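Flilimon Rail Timetables – README

Machine-readable timetables for the Stornescombe to Doolan line and its freight branch to Zakis, typed up from paper working timetables that were never meant to be read by anyone in a hurry.

Contents

stations.csv – 41 rows, one per station or halt
services.csv – 735 rows, one per scheduled train
notes.txt – footnotes, including the ones that contradict the table

Times are local, 24-hour, no seconds. The border stop at Doolan has two arrival times, one for each side's clock. Pick one and stay loyal to it.

Freight paths are included whether or not a train ever used them. The column "runs" is blank for 50 services where the source says "as required". Please don't fill these with zeros. Mereana Ormsby did in October and spent a week wondering why Zakis had closed.

Known problems

Station spellings follow the printed timetable, so Zakis Yard also turns up as Zakis Yd and once as Zaks. Mixed trains are coded M, which older files used for mail. 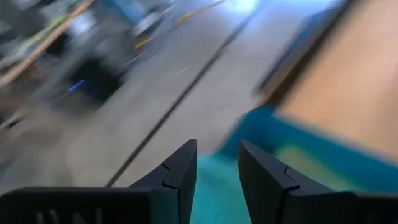

Two black gripper fingers, blurred background.

To do

Merge the branch line footnotes. Add distances. Work out what the dagger on the 0800 means.

Corrections go to Mereana, with a page number.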